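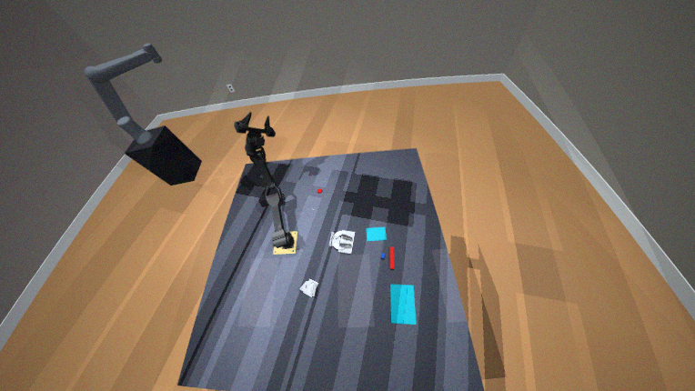

Figure 3. Robot arm on its square base plate, simulated view.

Section 2: Setting Up Your Giria Radio Receiver for Listening to Jupiter

Jupiter is a wonderfully noisy planet, and with the Giria receiver and a simple wire antenna you can hear its radio storms from your own backyard! Set aside an afternoon for this section and do the wiring in daylight.

Before you start
Check that the receiver's software is version 334 or later. The number shows for a moment on the display at power-up. Older units need the update from the Dirnard support page first.

1. Pick an open spot well away from power lines, streetlights and the house. Even a phone charger can drown out a good storm.

CAUTION: Never put up or take down the antenna near overhead power lines, or when thunderstorms are in the forecast.

2. Raise the two masts and tie off the guy ropes. Leave a little slack in the antenna wire so it can move in the wind.

3. Run the coax cable to the receiver and finger-tighten the connector. Please don't use pliers - the threads are soft.

4. Plug in the headphones, turn the volume all the way down, then switch on the power.

5. Bring the volume up slowly until you hear a steady hiss. Part of that hiss is the background of our own galaxy, so enjoy it for a minute!

6. Turn the tuning knob a little at a time to find a quiet spot between stations.

Note: L bursts sound like ocean waves rolling in. S bursts are quicker, more like popcorn or pebbles thrown on a tin roof.

7. Write down the time and the knob setting whenever you hear something promising. The Hettiarachchi log sheet in the box has room for both.

If you hear only a buzz, switch off the lights and appliances in the house one by one until it stops. For a dead receiver, check the fuse (part 584) before calling the Manbridge service desk.

Revised 28 September 2020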